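Simulated trials need a written rule

Karkia wants arm programs approved on simulation alone. I would allow it, with two conditions.

Fix the layout first
List every item: arm, six-drawer cabinet, green and white block.
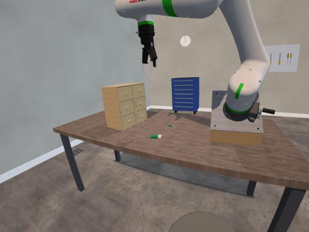

Keep a second view
One angle can hide a bad approach. Require a view from above.

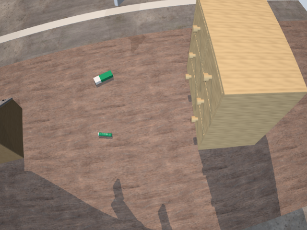
Report the failures
If 95 of 500 runs fail, print the 95. Stopping short of the block is a result too.

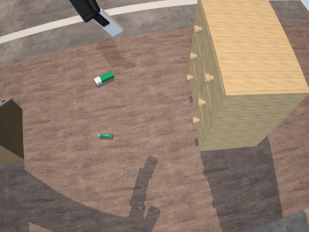

Leanne Sugden: Fine, but who checks the logs? At Pastow we had no rule for that.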